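Postcombe Teleop Manual
Section 4: Recording Demonstrations by Remote Control
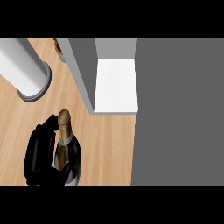
Figure 4-1. Gripper at the neck of the bottle, practice scene (simulated).

Read Section 3 first. We know you didn't, but the axis directions are in there and you will want them by step 3.

The bottle is the second exercise in the practice set. Everyone thinks it will be easy.

1. Load the practice scene and wait for the status line to read READY. Pressing the button again does not make it more ready.

2. Hold the hand controller in a relaxed grip and squeeze the side trigger to take over the arm. The arm follows your hand only while the trigger is held.

3. Bring the gripper in from the side, fingers open. Slow down well before you reach the glass. The robot will learn your speed along with everything else, including your panic.

4. Close the fingers gently until the force bar shows 19. More squeezing is not more careful.

5. Lift straight up, carry the bottle to the open compartment, and set it down on the floor panel. Let go, back the gripper away, and only then press STOP.

6. Mark the take KEEP or TOSS. If you have to think it over, it's a TOSS.

Note: Vary your starting position between takes. Güven Akyol once recorded 176 flawless demonstrations from the same spot, and the trained arm was flawless from that spot and nowhere else.

Note: Pauses count. A take with a long wait in the middle teaches the arm to wait there, as at a bus stop. Scratch your nose before you press RECORD.

CAUTION: The simulated bottle does not break. The ones on your real bench do. Do not move to hardware until you have 2 clean sessions signed off by your trainer.

CAUTION: Releasing the side trigger freezes the arm where it is. It does not open the fingers. To drop the grip, use the thumb button.

Storage: the recorder holds 4,000 takes per drive. Inès Maillard's file-naming rules are in Appendix B, and she does check.

Continue to Section 5, Replaying a Take.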